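Pre-collection checklist, faucet task (simulated), with my comments

Cudcombe room, bench 2
Filled in by: Zoi Karagiannis
Month: September
Target for this batch: 3000 accepted demos
Accepted so far: 3863 across all tasks, faucet task not started

I rewrote this list over the summer after the drawer batch gave us so much grief, so if you remember the old one, please read it again anyway! Mark each line OK, FIX or N/A. Comments are mine unless there are initials. If you run a shift after me, just add yours underneath, I don't mind it getting messy.

PART A. The desk and the person

A1. Chair and monitor height set for whoever is driving
OK. I moved the monitor back a bit. The last driver was obviously much taller than me.

A2. Hand controller strap checked for wear
FIX. The stitching near the buckle is starting to go. It'll hold for today but I've put in for a new one from Turcotte, and if it gets any worse please stop and swap to the spare in the gray drawer (the spare has a stiffer trigger, so do a few throwaway runs first or your opening ones will all be jerky).

A3. Cables taped down, nothing across the walkway
OK now. The headset cable had come loose from the floor tape and was sitting right where you put your foot when you stand up. Re-taped.

A4. Break timer on
OK, set to 40 minutes. I know people switch it off. Please don't! Wrists are the thing we get the most complaints about, and you can see it in the data too, because the late runs get sloppy and then somebody has to go through and toss them.

A5. Driver has read the task sheet and can say what counts as done
OK. For this one, done means the lever has been turned past the mark and the gripper has backed off clear of it. Touching the lever and stopping is a partial. Partials get saved, but with the partial tag, please, please, please.

PART B. The simulator

B1. Correct build loaded
OK. We're on the Tornetix build everyone else has. I checked the number against the sheet on the wall before starting, which takes two seconds and would have saved us a whole afternoon in the drawer batch.

B2. Emergency stop key works in the sim window
OK. Yes, I know it's a simulated arm and it can't hit anybody. I still want the habit in people's fingers before they go next door to the real one. Press it once, watch everything stop, reset.

B3. Gripper responds to open and close, no lag
OK. Opened and closed it 20 times, no stutter. If you feel even a little delay, restart the controller service before you record. Drivers start compensating for lag without noticing and then the model learns the compensation.

B4. Start view shows the gripper and the faucet parts
OK. I checked this on the starting view with plain background, which is the one we use for the first block.

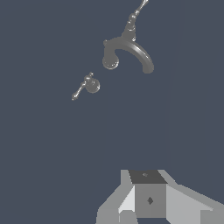

B4, start view: spout and long lever up top, separate small handle at lower left of it, gripper at the bottom.

What I want you to look for here is that you've got the spout, the separate handle with the domed base, and enough of the gripper to steer by. The long lever on the spout runs out past the top of the view and that's fine for a pass. The thing I'd fail it for is losing the little handle, since that's the part drivers use to judge which way round everything is sitting.

B5. Background setting matches the block
OK. Flat dark blue-gray for block one. The kitchen background comes later, and it's a separate folder. Don't mix them even if the run is lovely.

B6. Lighting setting matches the block
OK. You should get a soft highlight along the spout's outer curve. If the metal looks completely flat, the lighting file didn't load, so reload it and check again.

B7. Contact check, gripper against handle
FIX, then OK. On the first try the finger went a tiny way into the lever before the sim noticed. I reloaded the contact settings and it behaved after that. Worth repeating at the start of each shift, and if it sinks in again, tell me, because those runs teach the thing that it can reach through solid metal. We had a pile of those last spring and they were such a pain to find afterward.

PART C. Recording

C1. Disk space
OK. Plenty for the day. The old drawer files have been moved off (thank you to whoever did that).

C2. Names and tags
FIX. The tag menu still says "drawer" as the default. I've changed it on bench 2, but bench 1 will need doing too. Until that's done, read the tag out loud before you hit record. It feels silly and it works.

C3. Test recording made, played back, deleted
OK. Played back smooth. The gripper path matched what I'd done, including the wobble where I sneezed.

C4. Both finger positions being logged
OK. Left and right both moving in the log. During the drawer batch the right one sat at zero for a day and a half, so I look at this one twice now.

C5. Start positions being shuffled between runs
OK, with a grumble. The shuffle is on, but the range is small and I don't think it's giving us enough variety. I've asked Priltex whether they can widen it on their side. In the meantime, drivers, please vary your approach: come at the lever from a little higher, or from the other side, go slow on some. If every example is the same neat swoop, that's all the model will ever be able to do, and the first time a handle sits at an odd angle it'll be lost.

C6. Failed runs kept
OK. Bad grabs, slips, changes of mind, keep them all and tag them. Only delete a run if the sim itself glitched. I've had new drivers quietly throwing out their misses to make their numbers look better, and I get it, but the misses are useful! No one is scored on them.

PART D. During the shift

D1. Driver swaps at the break, no double sessions
Not started yet. We've got over one person today, so there's no excuse.

D2. Spot check, one run in each hour watched all the way through
Not started yet. Whoever is resting does the watching. Look for the gripper stopping short, a turn that goes the wrong way, and anything that shakes.

D3. Odd things written down right away
Use the notebook next to the keyboard. "Weird at 2:15, lever jumped" is plenty. I can find it in the log from that, and I can't find it from "something was off earlier."

D4. Headset wiped between people
Wipes are on the shelf. The pads need a minute to dry, so do it before you go and get your coffee.

Open items before the next shift

Controller strap (A2), waiting on Turcotte.
Default tag on bench 1 (C2). I'll do it if I get there first.
Shuffle range (C5), waiting on an answer from Priltex.
Contact check (B7), repeat at start of shift and write down the result even when it's fine.

OK to start recording on bench 2: yes, block one only. Hold off on the kitchen block until I've been through the start views for it the same way.

Zoi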